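July 15, 2020

Back on the Tornwood boxes today, and I want to get this written up while I can still read my own scribbles.

Quick recap for anyone joining late. Tornwood is our name for the cocaine importation case, the one with the two groups who were supposed to hate each other and were happily sharing a haulage yard. The trial part is long done. What we've been asked for is the background: who knew whom, when the arrangement started, and whether the Tzavaras crew were ever more than a support club for the bigger lot up the road. I've had 3 boxes of court papers on my bench since last December and until this week I'd only really been through one of them.

Box two is the good one! It's mostly bail material, and bail hearings are where people say things they later wish they hadn't. There's a long affidavit from a police officer about the clubhouse at Teltmont, and in the middle of it (page 50, if you're looking, and the page numbering goes wrong after that) he mentions in passing that two of the accused were paying rent on the same lock-up. Same landlord, same month, one paying cash and one by standing order. The lawyers never picked it up as far as I can see. It isn't in the trial transcript at all, and I've been through the transcript with a fine comb.
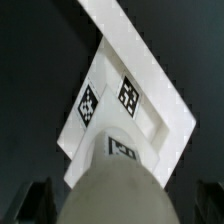 So that moves the date of the arrangement back. Up to now I'd been going with the version in the newspapers, which has the two groups making friends after the stabbing outside the pub in Teltmont. Everybody repeats that one. It's a nice neat story – big row, peace talks, business partners by Christmas – but if they were already splitting the rent on a lock-up before the stabbing, the peace talks can't have been what started it. Maybe the stabbing was about the lock-up. I don't know that, and I've written DON'T KNOW next to it in capitals in the timeline so I don't start believing myself in a month.

Ankit Khurana came by after lunch and I made him read the affidavit cold, without telling him what I'd seen in it. He got to the rent straight away, so I'm not imagining things. He was much less keen on my next idea, which was that the lock-up is the same place the informant calls "the cold room". His point (fair) is that the informant talks about "the cold room" on and off over a long stretch, and the way he uses it changes. Early on it sounds like a real place with a door. Later it's more like slang for being out of favour, as in "they put him in the cold room for a bit". I'd flattened the two together in my notes. Have now split them into cold room (place) and cold room (expression), and there's a handful I can't sort either way.

Then there's the money. The deal everyone quotes is the first one, 800 a week from the Tzavaras side for the use of the trucks. That comes from one man's statement, and he was hoping for a lighter sentence when he gave it. The ledger page in box two has 510 against the same initials, several weeks running. Could be a part payment, could be a different arrangement, could be that he rounded himself up to look more important, which people in these cases do all the time. I've put both figures in and marked where each one comes from. Please, whoever edits this next, don't tidy it into one number!
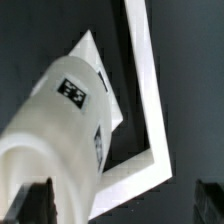
White cylinder with a square black marker on it.

Spent the last part of the afternoon on Gurnar. That's the nickname that turns up in the phone lists and I'd always read it as one person, probably the yard manager. Now I'm less sure. In the first batch of calls Gurnar is ringing people at all hours and giving orders about trailers. In the second batch he's suddenly very polite and asks permission for everything. Either he got demoted or somebody else got his phone. Ankit thinks phone. I think demoted, mainly from the bit where he apologises for the diesel, which is a very odd thing to do if you've only just been handed the handset. We've got a packet of chocolate biscuits riding on it.

Also noticed that the typed copy of the call summaries and the handwritten one don't agree on the spelling of half the names. I've gone with the handwritten version for the index and put the typed spelling in brackets after. It makes the index look a mess but at least you can find people.

Still to do:
Check whether the landlord ever gave evidence (he's not on the witness list but the list I've got is an early one).
Find the missing exhibit sheet for the ledger. Box three, I hope.
Go back over the first box for "cold room" and sort them the same way.
Ask the court office again about the sentencing remarks. They've got my form, they've got my fee, and I've had one very friendly email saying somebody will be in touch.
Timeline: lock-up goes in above the stabbing, in pencil.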